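Household chore robots

From my home automation notebook, last revised June 10, 2023

A household chore robot is a machine meant to do the ordinary work of keeping a home: clearing the table, washing up, folding shirts, putting the groceries away. I've kept this entry going for a while now, and it's grown from a couple of paragraphs into the longest page on the site, mostly because people keep writing in to ask me the same thing. Can I buy one yet? The short answer is no, unless your chore happens to be vacuuming, mopping or mowing, and then you've got more choices than you need. The long answer is the rest of this page.

What counts as a chore robot

I'm fussy about this, so let me get it out of the way. A dishwasher is a machine that does a chore, and a very good one, but I don't file it here. You bring the dishes to it, you load them, you take them out again. The box does the scrubbing and you do all the handling. For this entry I only count machines that go to the mess, or reach for it, and pick things up or push them around without someone feeding them.

That leaves two big families. The first is the rolling kind, floor cleaners and lawn mowers, which you can get in any appliance store. The second is the arm kind, sometimes bolted to a table and sometimes riding on a wheeled base, and that's where most of the research on tidying and kitchen work is going on (and where most of my email comes from).

Floors came first

Floor robots got good early because the job forgives mistakes. If a vacuum misses a patch today it'll probably get it tomorrow, and if it bumps a chair leg the chair doesn't care. It never has to hold anything. The early ones wandered around more or less at random, and later ones learned to draw a map and clean in rows. Mine still eats a phone charger now and then, and it has a long-running feud with the fringe on the hall rug.

Windows, gutters and pool floors have their own gadgets, which work along the same lines. One surface, one motion, over and over.

Why picking things up is so hard

Think about clearing up after a kid's pretend tea party. There's a plate lying flat, a strainer full of holes, a bit of play food no bigger than a bottle cap, and a bin it's all supposed to go in. You'd do it while talking on the phone! An arm has to work out where each thing is, where it stops and the table begins, how to grab it, how hard to squeeze, and where to let go.

Flat things are miserable. A plate on a table gives a gripper nothing to get under, so it has to pinch the rim or slide the plate to an edge first. Bowls and colanders are kinder, with a nice high lip to grab. Small round things roll away when they're nudged. Shiny and see-through things fool depth cameras, which is why so many demos use colored plastic and why you should perk up when you see one with drinking glasses.

Then there's the arm getting in its own way. With a camera mounted overhead, the arm is forever blocking the view of the thing it's going for. You can put a second camera on the wrist, and lots of groups do, but then that one gets so close to the object that it loses sight of everything else. People solve this by remembering what was there a second ago, and so do the better systems, up to a point.

Containers are a chore all their own. Dropping something into a deep, open box sounds easy, and it mostly is, until the box is half full or sitting right against the arm's elbow. Dark boxes are worse, as the camera can't see much of the inside. Getting things back out again is a lot harder than putting them in, and I wish more demos would try it.

How they learn

The old way was to program every move. It's still how factories do it, and it works beautifully when each part shows up in the same spot every time. Homes don't do that.

The newer way is to show the machine. Somebody steers the arm through the job by hand or with a controller, again and again, and software learns from the recordings. The Jorby project, which I follow more closely than is healthy, put out a set of 2000 recorded tabletop tidying runs last November, with plates, bowls, toy fruit and a few kitchen tools. I spent a whole evening watching them. The thing that struck me was how slow the human-steered ones are too. If a person driving the arm needs that long to pick up a spoon, I don't think we can blame the software for all of it.

Some groups practice in simulation first, where a dropped plate costs nothing, and move to a real arm later. The jump between the two is rough. Pretend friction is never quite like real friction, and cloth is a nightmare in both worlds.

Chores, one at a time

Clearing a table: getting there. Arms can move a handful of known objects into a bin or onto a rack most of the time, on a neat table with decent light. Pile things on top of each other and it goes downhill fast.

Loading a dishwasher: partly. The Zeleke kitchen arm manages plates and mugs in a rack it's been trained on. In the 20 tries they posted, it got through 13 without a person stepping in, and I give them a lot of credit for posting the other ones.

Folding laundry: slow. Towels are okay, shirts are shaky, and fitted sheets beat the robots just as they beat me. Finding the corner of a crumpled cloth is the whole battle.

Cooking: mostly stirring. There are machines that stir a pot very well. Chopping is done with special cutters, and I haven't seen an arm peel an onion in a way I'd want in my kitchen.

Cleaning a bathroom: early days. Wiping a flat counter works, but the back of a toilet is a tight spot even for people with elbows that bend the right way.

Shop-floor chores

Workshops and warehouses are further along, and I get mail about those too. Loading a part into a machine, stacking boxes on a pallet, moving bins from one shelf to another, all of that is everyday work for robots now. The floor is flat, the lighting's steady and the boxes come in known sizes.

What's still patchy is the stuff that looks like housework. Sweeping up chips, putting hand tools back on their pegs, sorting a drawer of mixed screws. Odari sells a bin-sorting cell that handles loose parts, and a shop owner who wrote to me was pleased with it but still has to clear a jam a few times per shift. He figured it paid off anyway. The Coren cell does a similar job with suction cups and does better on flat pieces, worse on anything with holes in it (a suction cup and a colander would get along terribly).

Safety and cost

Arms made to work near people stop when they hit something, or they're supposed to, and they move slowly enough that a bump is more of a shove. Many have colored lights to tell you what state they're in. The colors mean different things on different makes, so read the manual before you reach in.

Price is the other wall. A research arm costs more than most people's whole kitchen, before you add a gripper, the cameras and a computer. Cheap hobby arms are fun, and I own one, but mine can't lift a full mug and it shakes when it's stretched out.

So, can they do it yet?

Floors, yes. A few objects on a tidy table, pretty often. A real kitchen after a real dinner, with sauce on everything and a cat on the counter, no. I'm asked for a date a lot, and my guess is that we'll see a useful table-clearing machine in cafeterias within 5 years, long before anyone has one at home. Cafeterias use the same trays and the same plates day after day, which helps enormously.

I update this page when I see something new work more than once. If you've got a machine at home or in your shop that picks things up, write and tell me what it drops.

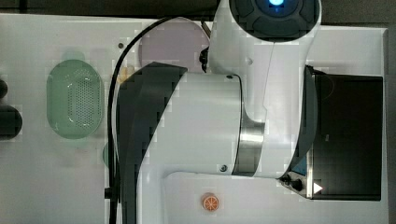

A white robot arm over a tabletop with a green colander, a plate, an orange slice and a deep black box.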